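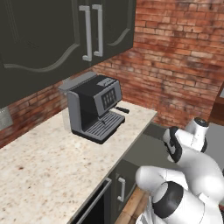 Cutting boards take more abuse than anything else in the kitchen, and most of them are ruined by poor cleaning long before the knife wears them out. A good board should be heavy enough to stay put, large enough to hold a whole cabbage, and soft enough that it does not dull the blade. Do not skip the board and cut straight on the counter. A speckled granite top under the wall cabinet may look tough enough for the job, but stone is very hard on a knife edge and a few strokes can undo an evening of sharpening.

Choosing a board

Wood. Maple, beech and walnut are the usual choices. Wood is easy on knives and small cuts tend to close up again. It has to be washed by hand and oiled from time to time. End grain boards cost more and last longer.

Plastic. Cheap, light and safe in most dishwashers. Plastic is a good choice for raw chicken and fish. Once the surface feels fuzzy and stays stained after washing, throw it out.

Bamboo. Harder than maple and a little rough on thin blades. It dries fast. Check the glue lines before you buy, because cheap ones split there first.

Glass. Fine for cheese or rolling out pastry. Do not use a knife on it.

Most homes need 2 boards, one for raw meat and one for everything else. If you bake a lot of bread, get another just for that. Mark the meat board on the edge with a permanent marker so guests who help in the kitchen don't mix them up.

Keeping a board from sliding

Wet a paper towel, wring it out and lay it flat under the board. A square of rubber shelf liner also works and can be washed. If the board still rocks, it is warped. Lay it on the counter with the hump facing up, put a damp dish towel over it and leave it overnight. Slight warps will often come out this way. Bad ones will not.

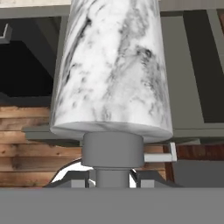 White marble with gray veining.

Washing

Scrape off the scraps, then wash both sides with hot water and dish soap. Wetting one side only is what makes wood cup. Rinse, wipe with a towel and stand the board on its edge until it is dry. Never soak a wooden board in the sink and never put it in the dishwasher.

For onion and garlic smells, sprinkle coarse salt over the board, rub with half a lemon, wait a few minutes and rinse. Baking soda mixed to a paste with water does the same job and is better on beet stains.

Oiling

Use food grade mineral oil from the drugstore. Olive oil and other cooking oils go rancid and leave the board sticky. The board must be fully dry first. Pour on a small puddle, spread it with a clean rag, do the edges and the back, and let it sit overnight. Wipe off what is left in the morning. A new board needs 3 coats. After that, oil it whenever the wood looks pale or water stops beading. 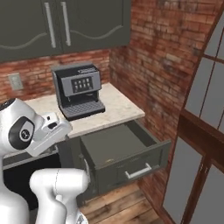 Store boards upright, with a gap between them so air can get in. A wire file sorter from an office supply store holds several boards and fits inside most lower cabinets. Keep them away from the oven and the dishwasher vent, where the heat will crack wood. If you have a corner where the counter runs up to brick, as with the light stone top here, leave a little space behind the boards, as brick is dusty and can hold damp. Wipe the wall down with a dry brush now and then.

Sanding an old board

Deep cuts in a wooden board can be sanded out. Start with 80 grit, go to 120, and finish with 220. Wipe with a damp cloth, let it dry, and sand lightly once more to take off the raised grain. Then oil it as if it were new. Wear a dust mask and do this outdoors or in the garage.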